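Toy bricks on the stone top
Gallery by Karim El Fassi, 2022-05-01

Welcome to my small gallery. It is about the building bricks which my family keeps in one big box, 354 pieces after the last sorting. We build on the gray surface with the white veins, because small parts are easy to find on it — most of the time.

Red and blue are the colors we use first. My cousin Adel Hamdy likes to join only two bricks and then think for a long time what it can become. 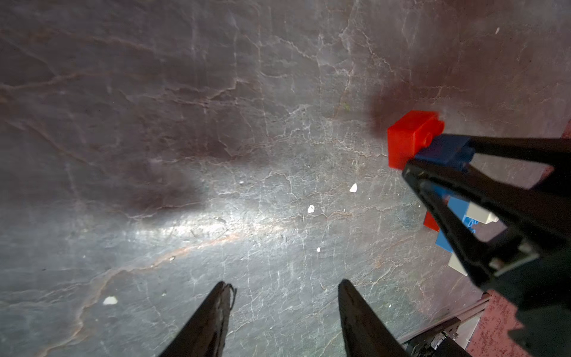
Usually it becomes a boat or a small truck. For a bigger model we make the short pieces first and put them together at the end, so the walls stay straight. Adel prefers to start from the floor and go up, and we still discuss this.

In August I want to add the harbor we are planning. It needs 200 bricks more, mostly blue ones for the water. If you have old bricks in this color, please write to me.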